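Hilo sobre mi primer verano estudiando la encuadernación a mano. Soy italiano y escribo en español para practicar, perdonen los errores.

1/ Empecé en julio con un cuaderno de 117 hojas. Demasiadas para un principiante. El lomo me quedó torcido y el hilo, flojo en los últimos pliegos.

2/ Mi profesora, Nives Dal Bello, me hizo descoser todo. Dice que el hilo se tensa siempre en la dirección de la costura, nunca hacia arriba - si tiras hacia arriba, el papel se rompe en el pliegue.

3/ El papel lo compro en Cattaneo. Pedí 300 pliegos y los doblé casi todos en contra de la fibra. Para saber la dirección, curvo la hoja sin marcarla: donde resiste menos, allí va la fibra.

4/ Para la cola uso engrudo de trigo. El domingo preparé demasiado y el lunes ya olía mal. Ahora hago una taza pequeña y la guardo en la nevera, dos días como máximo.

5/ Me falta aprender las cabezadas. Las he probado con seda y con algodón, y con algodón me es más fácil. Si alguien conoce un buen manual en español, lo agradezco mucho.
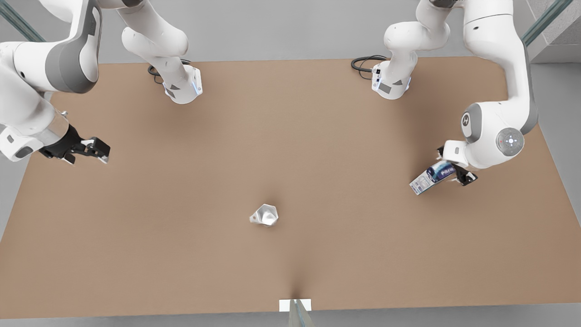
Ermanno Bortolotti: Yo también empecé con algodón. Encera el hilo antes de las cabezadas y verás que no se enreda tanto. ¿Qué grosor usas?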